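Brulov Hand-Held Gripper: Practice Guide

The Brulov is a two-finger gripper for recording hand work. Sites following the Brondbridge practice sheet (item 1418) should keep to the points below. A coat rack with wood and wire hangers makes a suitable practice station. 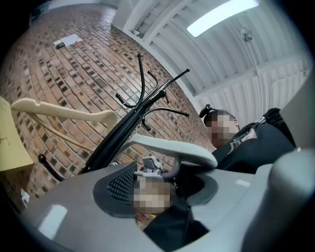 Before recording

Check both fingers and the marker cubes. Wipe off dust and replace any cube with a scratched print. Two people may work side by side if each has a clear arm's reach.

During recording

Hold the rig with both hands and keep the cubes uncovered.

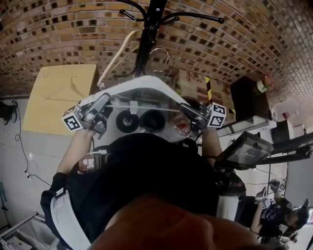

Stop after 60 minutes and rest the arms. Log any drop or knock before restarting. Spare cubes are sold in packs of 6. Questions on the sheet go to Natalina Caruso at Brondbridge.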